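Is a hamburger menu still a bad idea on a desktop site?

Posted in Web and App Design, July 17, 2025

Our agency wants to move our whole main navigation behind a three-line icon, on desktop as well as phones. We are a parts supplier, we have 4 top-level sections, and they all fit across the header today with room to spare. The agency says it is "cleaner" and that people are used to it now. They showed me a mockup built on the Sesora theme and it does look tidy. I asked what problem it fixes and got a slide about modern brands. Am I being old-fashioned, or is this a bad trade?

gridlocked_pat

You're not old-fashioned. "Cleaner" is what people say when they've run out of reasons. If the links fit, show them. Hiding them adds a click for everyone and saves space you weren't short of. On a phone, fine, you have no choice past a certain number of items.

I'd ask the agency for click data from a desktop site where they did this. Ours (Flerno, they did our redesign in April) promised the same thing and had none. We put the links back after 2 weeks of support calls from customers who couldn't find the returns page. Could the calls have had another cause? Maybe, we changed a lot at once. But they stopped.

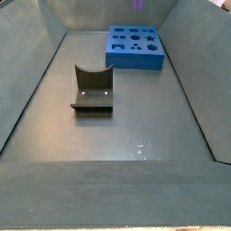
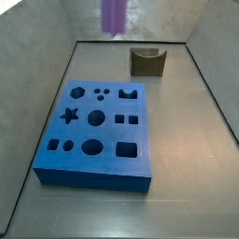
Would it help to put the word "Menu" next to the icon?

It helps a little on phones, and it costs you almost nothing. On a wide screen it still leaves your sections hidden, so I wouldn't accept it as a compromise there.

marginauto

Depends on your users. I like hamburger menus and so does everyone at my office. Try the Besson plugin, it does both styles.

tabindex_zero

I don't put much weight on what everyone at an office likes, mine included. They all know where the pages are.

Test it before you pay for it. Get 3 customers who order from you often and 3 who don't, give them the mockup and ask them to find a spec sheet. Keep quiet while they look. A group that small won't prove anything, but if most of them get stuck you'll know what to say at the next meeting.

Also check how the mockup behaves with a keyboard. I've used the Praltmont builder for two client sites and its hidden menu would open with Enter and then drop the focus back at the top of the page. The vendor page called it fully accessible. Tab through it yourself, with the menu open and closed, and see if you can always tell where you are.

And get it in writing who pays to change it back.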